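Legal Help Before Publication: An Interview with Natalina Marchetti

The Clestutis Fund provides legal assistance to freelance reporters and small newsrooms that have no attorney on staff. Its director, Natalina Marchetti, met with us in March at the Fund's offices in Lotano to discuss its work, the growing number of demands for reporters' unpublished material, and the changes she would like to see in state law.

The Fund received 899 requests for assistance in its last reporting year. Marchetti is careful about how that number is read. A request may be a single question about a public records deadline, or it may open a case that stays with the Fund for years.

"People see the total and assume we were in court 899 times," she said. "Most of those requests were closed with a phone call or a letter. A reporter was told to leave a public meeting and wanted to know whether that was lawful. We answered, the reporter went back to the next meeting, and we closed the file."

The cases that take up the most staff time are subpoenas. In 16 matters last year, a reporter was ordered to hand over notes, recordings or correspondence connected with a story. The Fund represented the reporter directly in four of them. The others were referred to outside counsel, principally the firm of Kleinschmidt, which has worked with the Fund since it opened.

Marchetti said that the requests rarely come from prosecutors. They come more often from parties to a civil suit who would prefer to use a reporter's work in place of their own investigation.

"A developer is sued by its tenants. A reporter has spent months talking to those tenants. The developer's attorneys then ask for every note the reporter took. I understand why they want it. The law in this state gives the judge very little guidance on when to say no, and so the outcome depends a great deal on the courtroom."

She cited the experience of Pastside, a neighborhood news site with a staff of three, which was served with a demand covering all communications with tenants of one housing complex. Its editors had never received a subpoena. They had nine days left to respond when they contacted the Fund, having set the papers aside in the belief that they were part of an earlier records request.

"They did what most small newsrooms do. They put it on a pile," Marchetti said. "By the time we saw it, the choice was between a rushed motion and a request for more time, and we asked for more time. The court allowed it. Another court might have refused."

The demand was later narrowed to published articles, which Pastside supplied without objection. The site has since adopted a written policy on the handling of legal papers and on how long interview notes are kept.

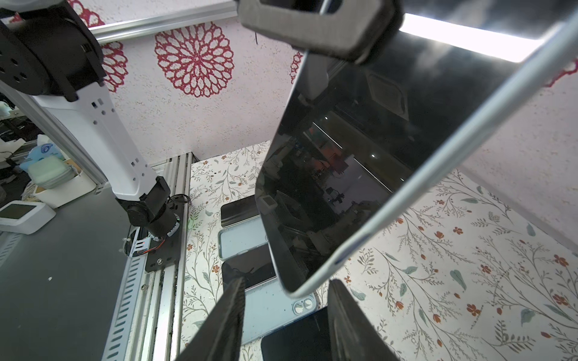 Sum-yee Wu takes a more reserved view of such policies, and said in a separate conversation that a retention rule written in a hurry can do more harm than having none. A newsroom that destroys notes on an irregular schedule, she said, invites the other side to argue that something was hidden. She advises editors to choose a schedule they can keep to, apply it to every story, and suspend it the moment a legal demand arrives.

Marchetti did not disagree when the point was put to her. The Fund's own model policy runs to four pages, and she conceded that an earlier version was too vague on the question of suspension. It has been revised twice.

"We wrote the first one for newsrooms with an editor, a deputy and someone who handles administration," she said. "Then we began hearing from freelancers. A freelancer has no deputy. If the policy says 'notify your supervisor,' it is of no use to that person."

Freelancers now account for the larger share of new requests. Some publications will defend a contributor whose work is challenged, while others state in the contract that the contributor is responsible for any legal cost. Marchetti encourages reporters to read that clause before accepting an assignment and to ask for it to be changed – a request that, in her experience, is granted more often than reporters expect.

"An editor may not even know the clause is there. It was in the template. I would still ask in writing, and I would keep the reply."

The Fund has asked state lawmakers to adopt a clearer standard for subpoenas directed at reporters. Under its proposal, a party seeking unpublished material would have to show that the information is central to the case and that it cannot be obtained from any other source. The reporter would also receive notice when the demand is sent to a phone company or an internet provider. The present statute is silent on this last point, and Marchetti regards it as the most urgent part of the proposal.

"If the demand goes to the provider, the reporter may never hear of it," she said. "There is no motion, because there is no one to file the motion. The source is identified and the reporter learns of it from the source."

A previous version of the bill did not reach a vote. Opponents objected to its definition of a journalist, which they considered too broad. The new text defines the activity in place of the profession, covering any person who gathers information with the intention of making it available to the public. Marchetti expects that wording to be contested as well, particularly by local governments.

She declined to predict whether the bill will pass in the current session. The Fund has budgeted for the same level of casework next year in either event, and is recruiting a second staff attorney for the Lotano office. Reporters who have received a legal demand are asked to contact the Fund on the day they receive it and to send a complete copy of the papers, including the envelope.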